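My bus from Plalow to Wadum was cancelled again in April, so I started to write down every journey. I have now 32 of them and I would like to share what I learned. A short thread.

1/ The 1730 is the bus most people need after work. It is also the one that disappears most often. In my notes it did not come 7 times.

2/ When it does not come, the sign at the stop still shows it as "due". Then the line is simply gone. There is no message and no apology.

3/ The next bus goes through Brustcombe, so it takes much longer. If you have a child to collect in Wadum, this is a real problem.

4/ I wrote to the company. They answered politely after two weeks and said that the service is "under review". I asked what this means and I am still waiting.

5/ Some practical advice. Keep your ticket, even if the bus never arrived. Write the time and the stop on the back. You need both for the refund form, and the form does not save your answers.

6/ The form is hard to find. It is under "Help", then "Other" – not under "Refunds", where I looked first.

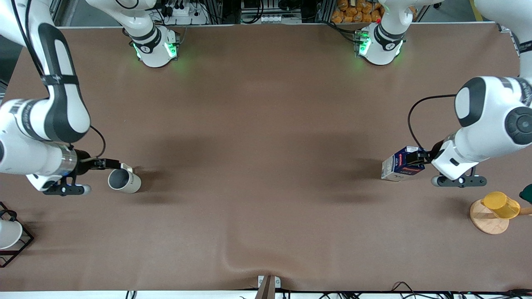 7/ I received money back for two journeys so far. It is a small amount, but every claim goes into their records, so please send yours also.

8/ Somebody asked if the early buses are better. Yes, much better. I had only one late bus before eight o'clock, and the driver explained to us that the road at Han was closed.

9/ I will continue my notes until the new timetable comes. If you use the same stop, tell me your times and I will add them to the list.

May 16, 2025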